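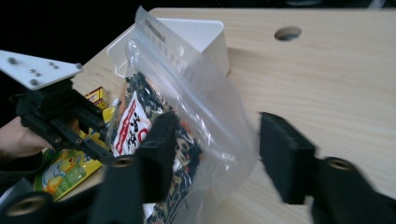
The rehearsal for the winter show at Beaulieu begins at two in the afternoon, and by that hour the singers have already been in the building since breakfast. Beaulieu is an old dance hall with 400 seats, and for many years it was used mostly for weddings. Now the band Zakico plays there every December, and people come from three towns to hear them. The musicians eat when they can. On a pale wooden table there is a clear zip-top bag of dried food, black and dark green flakes with small orange bits among them, and this is the kind of thing you pour hot water on between two songs. Then the drummer calls, and everybody goes back to the stage.

Zakico was started by Ravinder Beaudoin, a singer and accordion player who grew up with two kinds of music in the house. His father loved wedding songs with strong drums. His mother's side had fiddles and slow waltzes. As a boy he did not find this strange. "I thought every family argued about which record comes first," he told me, sitting on a speaker box with his coat still on.

The group has five members and has never had a hit in the usual meaning of the word. Its first album, Wamik, was recorded in a school music room during one summer vacation. They made 200 copies and sold them by hand after the concerts. Beaudoin still keeps the last two in a drawer, and he refuses to sell them, although he has been asked many times. The sound on that album is rough. You can hear a door close in the third song. But the title song has a melody which stays with you for days, and it is the one the audience waits for.

The new show is called Jiseo, and it is a different thing. It has no break between the songs, and for the first time there are dancers. The story is simple: a man comes home after a long time away and finds that his street has a new name. Beaudoin wrote the words in one month and then spent a year changing them. Some of the older fans were worried when they heard about it. They wanted to sing along, and it is difficult to sing along with a story you do not know yet.

I saw the first evening from the side of the hall, near the coat room. The beginning was slow, and the lights came late twice. The dancers seemed to have too little space, because the stage at Beaulieu was built for a small orchestra sitting on chairs. Then, after perhaps twenty minutes, Beaudoin put down the accordion and sang alone, without a microphone. The people in the back rows stopped talking. When the drums came in again, many were already standing.

Not everything works so well. The second half has one song too many, and the scene at the train station repeats what we already understand. I said this to Beaudoin afterward, with some fear. He laughed and answered that the fiddle player had told him the same thing, in worse words. The song stayed in the show until the last night, and then it was gone.

There is an invitation now to bring Jiseo to bigger halls, and the group has not agreed what to do. Two of the members have small children and do not want to travel. Beaudoin would like to go, but only with all five. "With other players it is maybe better music," he said, "but then I must explain my jokes."

For the moment they continue as before — long rehearsals, short meals, and a van that needs a new door. A recording of the show is planned, and this time it will be done in a real studio. Ticket holders from the December concerts will be able to order it first, starting in January 2023, at the desk in the entrance of Beaulieu.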